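Podelwood Superpowers Wiki
Minutes of the Editorial Meeting held on August 10, 2022

Present: the page editors for Body Alteration, Elemental and Undead; the category editor; the minute-taker. The image editor sent apologies.

1. Minutes of the previous meeting
The minutes of the March meeting were agreed as a correct record, subject to one change. Under item 4, "Ash Mimicry" should read "Ash Manipulation".

2. Merging of Shadow pages
The meeting considered the proposal to merge Shadow Walking into Shadow Travel. The Elemental editor reported that the two pages shared 37 listed users and that their Applications sections were nearly identical. Against this, it was noted that Shadow Walking requires the user to remain on foot inside the shadow, whereas Shadow Travel has no such limit.

It was agreed that the pages should remain separate. Each is to carry a line at the top pointing to the other, and users shown only to move from one shadow to another are to be listed under Shadow Travel alone.
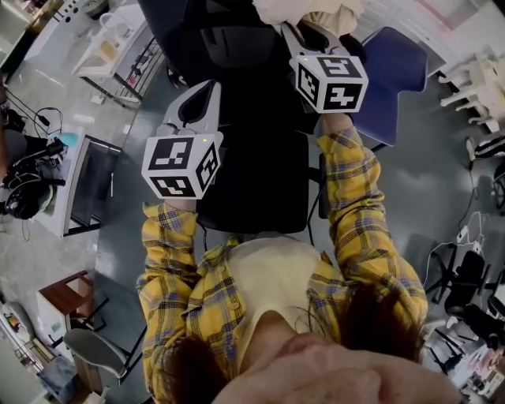
The Elemental editor asked that the decision be posted on both talk pages before any users are moved. This was agreed.

3. Limits on opening quotations
Several pages now open with five or more quotations before the power is described. The meeting agreed a limit of 2 per page, each giving the speaker and the source. Quotations removed under this rule may be kept on the talk page. The rule does not apply to the Gallery or Known Users sections.

The Undead editor asked for it to be recorded that the limit was too strict for older pages, some of which have had the same openings for years.

4. Characters from the Gudex series
The category editor reported that users from the Gudex comics had been added to pages under three different spellings of the series title. The spelling on the first printed volume is to be used. Corrections are needed on 400 pages, and the category editor will begin with those under Body Alteration.

A question was raised as to whether Liew, the river spirit in the second Gudex volume, should be listed under Water Embodiment or Spirit Physiology. Opinion was divided - the text supports the first, the artwork rather the second. The matter was held over until the third volume has been read by at least two editors.
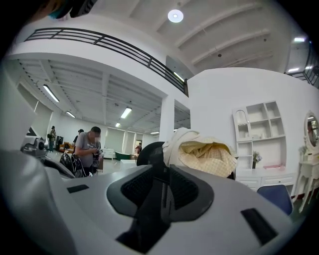 Hand-held gripper, with the mesh back of an office chair beyond.

5. Unsourced powers
The page for Utitz Physiology was discussed. It names a single user and gives no source. The meeting agreed that it be marked for deletion, with the usual period allowed for a source to be supplied.

The Body Alteration editor proposed that new power pages should not be accepted with fewer than 100 words in the Capabilities section. The proposal was carried, with one abstention. Existing pages are not affected.

6. Any other business
The wording of the Limitations template was referred to the category editor.

Apologies for the next meeting should be sent to the minute-taker by message.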